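Oken hand kit: is the Plamance service plan worth it for a small shop?

Posted in Grippers and End Effectors

We're a four-person shop and we bought the Oken hand kit in November to go on an arm we already had. It came from Nowakowski, the distributor, and they are now quoting us the Plamance service plan at 285 a year per hand. The plan covers fingertip replacement, one recalibration and phone support. Without it, a fingertip set is 57 and you fit it yourself.

We use the hand for picking up small molded parts and caps and setting them in trays. It runs one shift. So far the only trouble is the thumb, which drifts a little by the end of the day and has to be re-zeroed. Is that normal for this kit, and does the plan do anything for it? I'd also like to know how long fingertips last for other people.

3 replies - sorted by oldest

testbench_ray

Don't bother with the plan. I never buy those.

lowerbay

We have had two of these on the plan and one off it, so I can compare.

Fingertips: we changed the first set at 1,416 hours on the counter. Ours handle painted parts, which are easy on them. Rough castings would wear them faster. At 57 a set you would need to go through five sets a year before the plan paid for itself on tips alone, and I doubt you will on one shift.

Phone support: fair. They answer the same day except on Monday, when you wait. The person I got knew the kit and did not read from a script.

Recalibration: you ship the hand to Testow and are without it while it's gone. If you have only the one hand, plan for that. Ask Nowakowski whether they lend one out - they did for us, but it isn't in the written terms.

My advice is to skip it the first year and put the money toward a spare tip set and a spare cable.
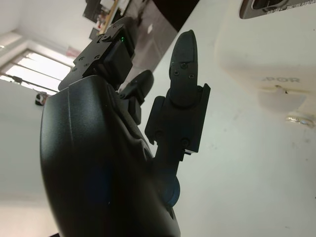
Photo: halfturn_mk / member gallery

halfturn_mk

Agree with lowerbay on the cost. On the thumb drift, check the screws before you pay for anything. The thumb tip has three small ones in a triangle, and the joint block under it has two more, one on each side of the lower face. On our hand one of the block screws had backed out slightly and the thumb wandered just the way you describe. Power down, snug them by hand with the driver from the kit, and re-zero. Don't lean on them, they are small.

If it still drifts after that, look at the round joint lower down, where the thumb meets the palm. That one is not a user part. Send it in, and without the plan you'll be billed for bench time, so get a quote first.

One more thing, the green light on the finger only tells you the hand has power. It stays green when the zero is off, so don't go by it. Run the open and close check from the menu at the start of the shift and write down the thumb value. After a couple of weeks you'll have numbers to give support if you do end up calling.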